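Handbuch Metine Raumprojektion, Teil B: Einrichtung der Überlagerungsebenen

3 Einmessen des Ausstellungsraums

Dieser Abschnitt beschreibt das Einmessen einer Bestandsetage für den Betrieb mit Metine. Vorausgesetzt wird, dass der Grundriss gemäß Abschnitt 2 importiert und das Geschoss in der Projektverwaltung freigegeben ist. Die Angaben gelten für fest installierte Ausstellungen in Büro- und Verwaltungsbauten. Für temporäre Messestände gilt Teil D.

3.1 Voraussetzungen

Vor Beginn der Arbeiten müssen vorliegen:

- Grundriss im Maßstab 1:50, Maße in Millimetern
- Lageplan der Markertafeln (Formblatt 353)
- Zugangsdaten für den Raumserver
- Bestätigung der Bauleitung, dass alle Trennwände ihre endgültige Position haben

Hinweis: Bewegliche Trennwände und Vorhänge werden beim Einmessen als feste Begrenzung erfasst. Sie sind vorher in die Stellung zu bringen, die sie im Ausstellungsbetrieb einnehmen.

3.2 Markertafeln anbringen

1. Bezugspunkt festlegen. Der Bezugspunkt liegt an einer tragenden Innenecke des Geschosses und wird im Grundriss mit P0 gekennzeichnet.

2. Erste Markertafel an P0 anbringen. Die Unterkante der Tafel liegt 1232 mm über Oberkante Fertigfußboden.

3. Weitere Tafeln nach Formblatt 353 anbringen. Zwischen zwei benachbarten Tafeln muss Sichtverbindung bestehen.

4. Jede Tafel mit der Wasserwaage ausrichten. Zulässige Abweichung: 2 mm auf die Tafelbreite.

5. Tafelnummern im Lageplan eintragen und mit der Beschriftung auf der Tafelrückseite vergleichen.

Achtung: Tafeln nicht auf Glas, poliertem Naturstein oder Spiegelflächen befestigen. Reflexionen führen zu Sprüngen in der Überlagerung, die sich nachträglich nicht herausrechnen lassen.

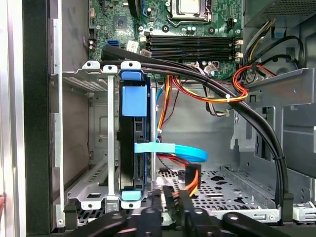 Bei Räumen mit umlaufender Glasfassade sind freistehende Stelen vom Typ Gasley zu verwenden. Die Stelen werden mit dem Boden verschraubt. Eine Verklebung ist nur auf Doppelböden zulässig und muss im Abnahmeprotokoll vermerkt werden.

3.3 Raumaufnahme durchführen

1. Raumbeleuchtung auf die Stufe einstellen, die für den Besucherbetrieb vorgesehen ist. Sonnenschutz schließen.

2. Auf dem Tablet das Menü »Geschoss« öffnen und »Neue Aufnahme« wählen.

3. Tablet in Brusthöhe halten und P0 anvisieren, bis der Rahmen der Anzeige grün wird.

4. Raum im Uhrzeigersinn abgehen. Abstand zur Wand einhalten (mindestens 1 m), Gehgeschwindigkeit nicht ändern. Türen bleiben geöffnet.

5. Nach dem Umlauf P0 erneut anvisieren. Die Aufnahme wird automatisch geschlossen.

6. Schließfehler ablesen. Liegt der Wert über 3 cm, Aufnahme verwerfen und ab Schritt 3 wiederholen.

Hinweis: Während der Aufnahme dürfen sich keine weiteren Personen im Raum aufhalten. Einzelne Durchquerungen werden gefiltert, längeres Verweilen erzeugt Geisterflächen im Modell.

3.4 Ebenen zuordnen

Jede Überlagerungsebene stellt einen eigenen virtuellen Raum dar und wird einer Zone des Grundrisses zugeordnet. Zonen dürfen sich berühren, aber nicht überschneiden. Flucht- und Rettungswege sind als Sperrzone anzulegen.

1. In der Projektverwaltung den Reiter »Ebenen« öffnen.

2. Ebene auswählen und auf die gewünschte Zone ziehen.

3. Übergangsbreite eintragen. Voreinstellung ist die lichte Türbreite des angrenzenden Durchgangs.

4. Sichtachsen prüfen. Eine Ebene darf aus der Nachbarzone nur durch die festgelegten Öffnungen sichtbar sein.

5. Zuordnung speichern. Der Raumserver berechnet das Geschoss neu. Während der Berechnung keine weiteren Eingaben vornehmen.
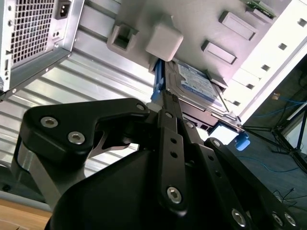 Achtung: Virtuelle Wände dürfen reale Stufen, Podeste und Brüstungen nicht verdecken. Bauteile mit Absturzkante sind in jeder Ebene mit der Option »Immer sichtbar« zu kennzeichnen. Die Verantwortung für die vollständige Kennzeichnung liegt beim Planer.

3.5 Abnahme

Die Abnahme erfolgt durch einen gemeinsamen Rundgang von Planer und Betreiber. Alle Zonen werden in Besucherrichtung und in Gegenrichtung begangen. Abweichungen zwischen realer und virtueller Kante werden mit Tafelnummer und Blickrichtung protokolliert.

Bei Abweichungen an einer einzelnen Tafel genügt deren Neuausrichtung mit anschließender Teilaufnahme. Bei Abweichungen in mehreren Zonen ist zuerst P0 zu kontrollieren. Nach Umbauten am Geschoss, auch beim Austausch von Bodenbelägen, ist das Einmessen vollständig zu wiederholen.

Redaktion Teil B: Leokadia Gajewski. Technische Prüfung: Kacper Czarnecka. Stand: April 2019

Diese Website verwendet Cookies, um die Nutzung der Dokumentation auszuwerten. Einstellungen | Ablehnen | Akzeptieren

© Grabowska Raumsysteme | Kontakt | Impressum | Datenschutz | Nach oben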